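Friday, September 25, 2026

Grasp labeller finally runs end to end. 784 clips in, 5 fell over on the timestamp check -- same bug as January, I'd only patched it in the Grisar branch. Fixed in both now.

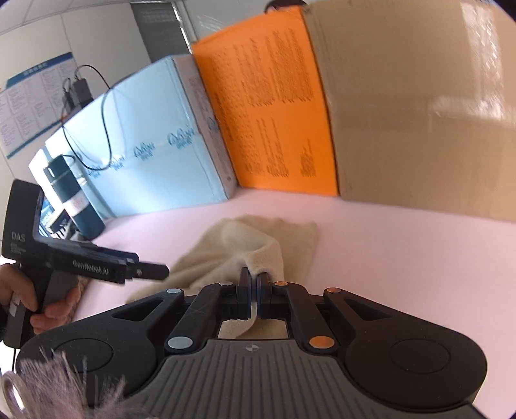
**Filed under: towels, perception**

Cream towel on pale pink is horrible for the segmenter. Fingers closed on a fold and the mask still bleeds into the tabletop. Dropped the threshhold to 70, bit better. Two things left: retrain, then send the lot to Hafstein. Tea first.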